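Home | Diary | Old Entries | Walks | Write to Me

The plaque goes up at last
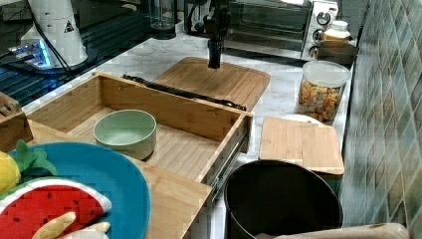 4 min read

25 May 2023

Went down to the Firnham landing this morning to see the marker unveiled. It has been promised since I moved here, and I had come to think of it as one of those things a town likes having ahead of it, such as the new bus shelter.

The program said ten. At ten there was a row of folding chairs, a rope, and a blue cloth with something square under it. The band arrived at twenty past and played the state song at the speed of a person looking for their keys. I sat in the third row, behind a hat.

For anyone reading this who has been spared the local history: the Bouvier was a flat-bottomed ferry that worked the river between here and Altbridge, and it went down one night in July with a load of seed corn, a piano, and every passenger getting off safely. That last part has always been a problem for us. Altbridge has a proper battle. Sirnley has a governor's birthplace, or at least the lot where it stood before the car wash. We have a boat that sank slowly enough for people to step off it. Still, 220 years is 220 years, and somebody at the state level agreed that it ought to have a marker.

Three speeches. The first was from the county, and said that history is a river. The second was from the state, and also said that history is a river, which must have been annoying to hear from the front row with your own notes in your lap. The third was from the historical society and was very good for the first five minutes. It had the captain's letter to his brother in it, complaining about the price of rope and mentioning the sinking in a postscript. I would have liked the whole letter. We got instead a long passage on how the marker was paid for, with thanks to each of the 113 donors, by name, in alphabetical order. I gave twenty dollars. I have a surname from the back half of the alphabet and I can report that by then the clapping had thinned out.

Then the cloth. It caught on a corner. Two men in good suits pulled at it from opposite sides with their faces turned toward the newspaper, and when it came free it took a small flower arrangement with it. Applause, this time sincere.

The marker itself is handsome. Bronze, raised letters, a little picture of the ferry that looks more like a shoebox but I understand the original did too. It spells Bouvier correctly, and after the business with the road signs I had some money on that. It says "near this spot." I asked a woman from the society how near, and she looked at the river for a while and said it had moved. The river, she meant. The old landing would now be under the tennis courts, and the tennis people had not wanted a plaque.

There is also a time capsule, sunk in the concrete at the foot of the post, to be opened in 2052. I don't know who picked that year. It isn't a round number of anything, and I did the subtraction twice on the back of the program. Inside are a phone book, a school yearbook, a jar of river sand and a letter to the future from the county. I can guess what it compares history to.

Refreshments were in the boat club afterward. The coffee was good and the cake was in the shape of the ferry and already listing. I got talking with a couple who had driven over from Altbridge, I think to check up on us. They said it was a lovely ceremony, very modest. I said thank you. They said theirs has cannon.

Walked home by the lower path and stopped at the marker again once the chairs were stacked. A boy was reading it out loud to a dog. He got to the part where everyone survived and said "oh," and I did feel for him. But he read it to the end, and then he went down to the water and had a good look around for the piano.

I looked too, a bit. Nothing showing.

Home before 2, feet sore, program in the drawer with the other programs. I have written to the society to ask whether a person could see the rest of the captain's letter, and offered to bring my own pencil. Must also return the library's book on river ferries, overdue, and buy stamps.

7 comments | 12 shares

Back to top | Contact | © The Firnham Diary, all rights reserved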